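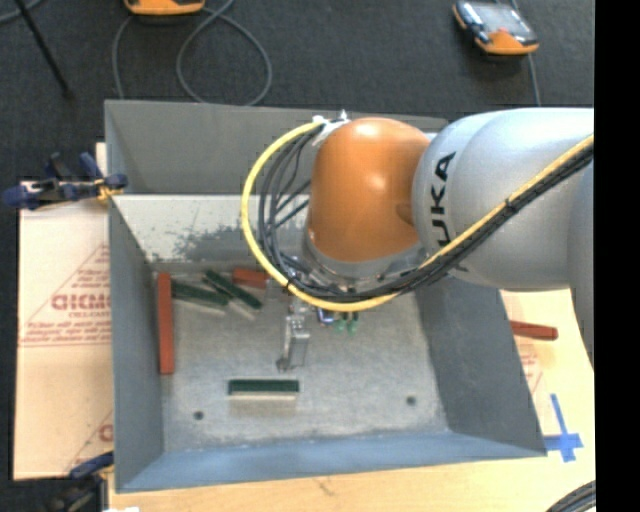

Block play gets so much better once every piece has a home, and setting up the Hagedorn storage bin is a quick job you can share with a six-year-old. The bin is open at the top, so there's no lid to fight with at cleanup time! Gray metal walls that flare outward, like these, leave plenty of room for little hands, and red and green blocks show up nicely against the light gray floor. You don't need to sort by color unless you love sorting (I do).

Section 4: Setting Up the Bin

Print this page | E-mail this page

1. Pick a flat, sturdy spot, either the floor or a low table. Leave 16 inches clear on every side.

2. Wipe the inside with a soft, damp cloth and dry it well.

3. Run your hand along the rim and stick the felt strip over any spot that feels sharp. There's enough strip in the kit to go all the way around.

4. Put in the long blocks first, flat on the floor of the bin. Add the shorter ones wherever they fit. Crooked is fine!

5. Stop filling about a hand's width below the rim.

NOTE: The starter set has 25 blocks and the big Predumik set has 100. Both go in this bin, but with the big set you'll want to stack in layers.

CAUTION: Always take the blocks out before you move the bin. A full load is heavier than it looks, and the felt doesn't make a good handle.

NOTE: Scuffs and scrapes on the finish come with regular use. Skip the steel wool, which makes them worse. A drop of dish soap is plenty.

6. Now dump it all out and build something. Then practice putting everything back, which is half the fun.

Comments

Carys Cadwaladr: Does the felt peel off cleanly? Ours has been on since February and I want to replace it.

Tahsin Debnath: Carys, warm it with a hair dryer first. Came right off for me.

Mirta Ojeda: We keep two bins, one for long blocks and one for everything else. Step 4 goes a lot faster that way.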